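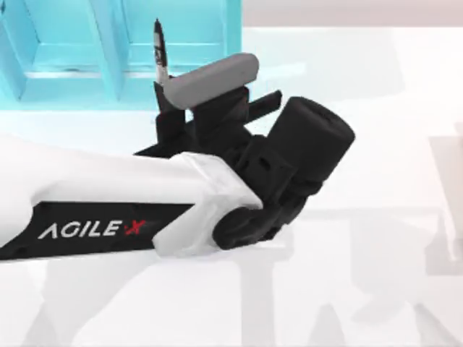 What does a learning system need before it can do a chore?

Mostly it needs examples, and a lot more of them than people expect. Somebody has to do the chore over and over, in slightly different ways, while every movement is written down, and then the system studies that record until it can make a fair attempt by itself. Gathering those examples is what we do at Soretti, all day long, and we're very fond of it.

About Soretti

We are a company of 34 people, and we have been at this long enough to have outgrown two kitchens and one name. (We were Szulc for the first while, until we got tired of spelling it over the phone.) Rok Karagiannis and Setsuko Wada started things off with a single simulated table and a short list of everyday jobs: pick up a pen, put it away, fetch something tall without knocking over whatever stands next to it. They figured it would take one winter to get through the list. We are still adding to it, and the pen is still on it.

Nearly all of our examples are made in simulation. One of our operators sits down with a pair of hand controls, takes charge of an arm in a rendered room, and works through a task from beginning to end. We call each try an episode. When it's done, the operator marks it good, bad or "look again," and a second person goes over it before it goes anywhere near a customer. We keep plenty of the bad ones too - a system that has only ever been shown perfect grasps has no idea what to do when one starts to slip, and the rest of us learn a good deal from watching them as well.

Our largest collection so far is called Hultarmont. It covers desk and shelf work and has 488 task layouts, each one with its own arrangement of objects and its own starting position for the arm. Tatsuya Minami builds the layouts, and he is wonderfully stubborn about them. If a container stands the same distance from a divider in too many episodes, he'll send the whole batch back with a friendly note, and you'll be grateful for it a month later, even if you weren't that afternoon!

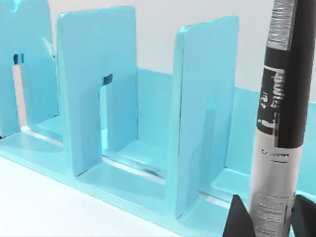
Albertina Serrano wrote to us in March that she had always thought of the learning as the clever part and the collecting as the dull part, and that after one morning trying to close two fingers on a cylinder without bumping it she had changed her mind completely. She also asked whether the approach to an object gets recorded or just the grasp. The whole thing gets recorded, from the first small move to the last, and the pauses stay in. A lot of what an operator knows shows up in the slowing down.

How we work

Every new operator spends 3 weeks practicing before any of their episodes count toward a collection. Colin Bickerstaff runs those weeks, and he likes to begin with narrow spaces, so expect to spend your first days putting things between dividers and taking them out again. Shifts at the controls are short, with a real break in the middle, and we switch people between tasks often. Tired hands make tired examples, and you can spot them in the data almost as quickly as you can in the mirror.

We take on 5 outside projects a year, mostly from small teams and university labs, and we prefer to talk for a good while before we quote a price. Bring us the task, even if it's only half worked out. Isau, the recording tool we use in house, is available to any partner for the length of a project, and we'll happily sit with you while you get used to it.

Visitors are welcome in the afternoons, after two, when the morning's episodes are being reviewed and there's usually a spare seat at the controls.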